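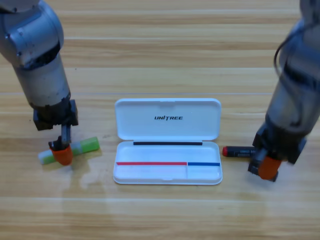
Start pose: lid open, tray empty, one pen per arm.

Recording the pencil case task
Naima Radwan, Tonholm bench notes

We want 400 keepers for Tirau, the policy that still thinks a pen is a suggestion.

1. Lay the highlighter to the left of the case and the marker to the right. Vary the angles. Tidy people make terrible datasets.

2. Start recording, then move. The other order cost me 79 episodes in October.

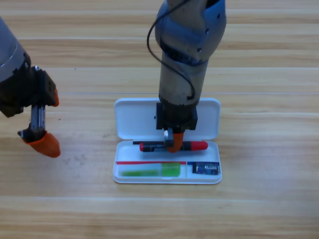
Marker in the back compartment, highlighter in front.

3. Before you save, check each item against its slot. Crooked is fine.

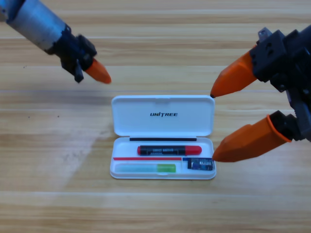

Fingertips clear of the left side, one still close on the right.

4. Tag any fumble you recovered from as "recovery" and keep it. Tirau will need the practice.
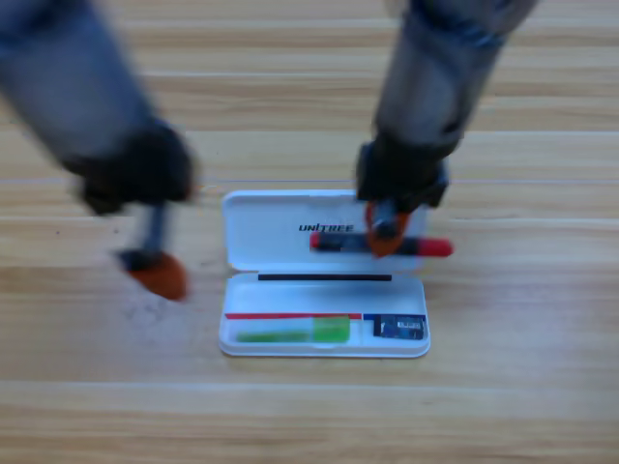 5. Keep wrist moves slow with a pen in the grip. Blurry episodes go in the "maybe" folder, current population about 500.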